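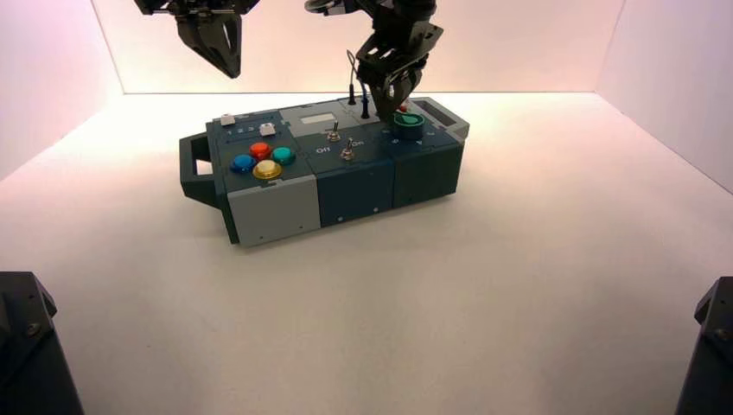

Guides > Getting started > Before you buy

Section 5: Working out your budget

I wrote this section after helping the Demanley workshop order their first two-arm bench, and I've kept it in the order I wish we'd done things! Have a pencil handy and don't ring any suppliers until you've got to step 4.

1. Write down the jobs you want the arms to do, in plain words. "Press a button", "flick a switch", "turn a knob" will do nicely. If you can't say it in a few words, leave it off for now.

2. Choose a practice box to match. Ours has push buttons, a slider, toggle switches and a rotary knob, and that kept us busy for months (the knob more than anything, it's a proper test of a gripper).

3. Measure your bench, then measure it again with the arms stretched right out. Allow 20 cm of clear space past the furthest reach. I forgot this and had to shift a radiator.

Note: light-coloured walls and a plain white floor are cheap to put in and well worth pricing at this stage. Put them on the list now, or you'll be paying for a second delivery like I did.

4. Get two quotes for the arms. I had one from Plundetti and one from Hurka, and they'd left out different things, so go through them line by line. Check for mounts, bolts, cables, power supplies and spare fingers.

5. Set money aside for the bits that wear. I put by £1450 for the first year and spent most of it by August, mainly on fingertips and one daft cable.

Caution: do not order the arms before you know how the mounts will be fixed down. A mount on a wobbly top will tip or creep, and you can hurt a hand.

6. Add the training day. Dilwyn Penry did ours and it was money well spent, though do ask whether travel is included.

7. Put the whole lot on one sheet, add delivery, and sleep on it.

Note: lead times vary a lot. Our grippers took 61 days and the box came in a week, so order the slow things first. The order form is in Section 6.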